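Plastic storage box

A plastic storage box is a household container with flat walls and an open or lidded top. It is used for keeping small items together on shelves, under sinks and in closets.
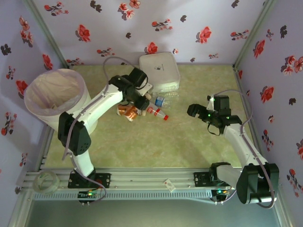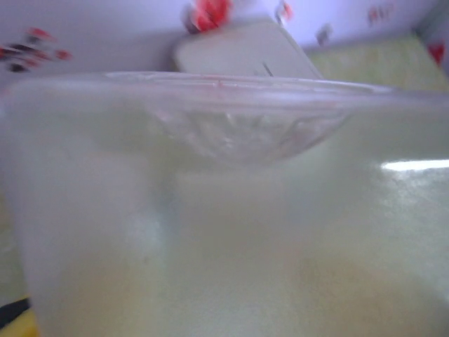

White square box near a round trash bin; translucent tub at close range

Grolico Household Reference – Containers Team

Translucent boxes let the owner judge the contents without opening them. Opaque ones hide clutter. Square boxes waste less shelf space than round bins, which are mostly kept for trash. The Dasten size chart lists a small box as 190 mm wide and a large one as 400 mm.

See also: Trash bin; Shelf liner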